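Home | About | Workshop notes | Contact

Comparing finger pads on the hand-held gripper

16th March
Posted by Joelle Awad
6 comments | 2 shares

I've had two sets of fingers for the hand-held gripper sitting in a drawer since I bought it, and I finally gave them a proper go over the weekend. The short version is that I'm keeping the Drenell set on for now, with tape. The long version follows.

The gripper itself is the Plasow kit, which comes as printed parts and a bag of hardware. You squeeze the handle, the linkage brings the fingers together, and a small camera looks down between them. I use it to record myself picking things up, so that later the arm on my bench can have a try at the same job. The arm runs off a Seluvov controller and is a separate headache.

I started with the fingers wide open over a white surface, because I wanted to know how much of the camera's view the pads take up.
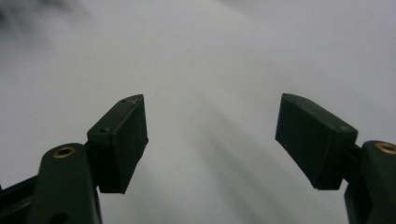

The pivots run in brass bushings, and those were the best money I spent on the whole build. My first version had bare printed holes and they went sloppy in a fortnight. With the bushings in, the fingers come back to the same place every time I let go of the handle. I've logged 4,000 squeezes on this pair of arms and can't feel any play worth fixing.

Changing pads is a small job with a hex key. The screws thread straight into plastic, so go gently. I stripped one on the Awwad set and had to glue in an insert, which cost me an evening waiting for it to cure.

What I was comparing

The Drenell pads are hard and flat. The Awwad pads are softer and have a slight curve to them. On paper the soft ones should win at everything, and for mugs and fruit they do. They close around a shape and you don't need much squeeze.

Thin things are another story. A pen or a toothbrush rolls along the curve of a soft pad and ends up pointing somewhere you didn't want. The flat pads hold it where you first touched it, provided there's some grip on the face. Bare plastic is too slippery, so I tried covering the pads. Cloth tape worked well enough, though the edges lift and need redoing.

My colour choice was a mistake, by the way. Dark pads over a dark bench vanish in the recording. Over white they're easy to find, so white it is until I print another pair.

The comb was the item I expected trouble with. It's narrow at the handle, wide at the teeth, and lies almost flat on the table, so the pads have to come in low. The best place to take hold is where the handle meets the teeth. Further up the handle it swings like a gate.

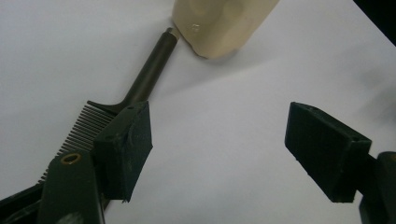
Camera and controller settings

I locked the exposure before doing anything else. On auto, the camera kept trying to correct for all that white and the pads went to solid black. Fixed exposure costs you some detail in the shadows but at least each clip matches the next.

Walid Nassar, who has built more of these than I have, told me to record a few seconds of open fingers at the start of every session. If the pads have shifted in the view since last time, a screw has worked loose or the camera has been bumped. It's a dull habit and it has already saved me a day's recordings.

On the controller side I dropped the closing speed to 5 on the dial. Any quicker and the arm arrives before the pads have lined up – fine for a block of foam, no good for a comb. 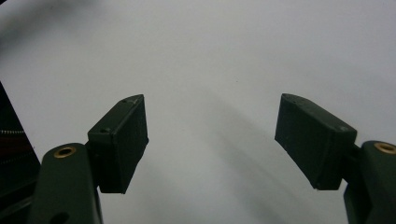

Can you mix the two sets, one hard pad and one soft?

You can, and I did for an afternoon. The soft side gives and the hard side doesn't, so whatever you're holding shifts toward the soft pad as you squeeze. I could correct for that by hand without thinking, but the arm couldn't, and I went back to a matched pair.

Next job is a lighter-coloured set of pads with the tape recessed into the face so the edges stop peeling. I'll post the print files once I've used them for a while.

Older post | Newer post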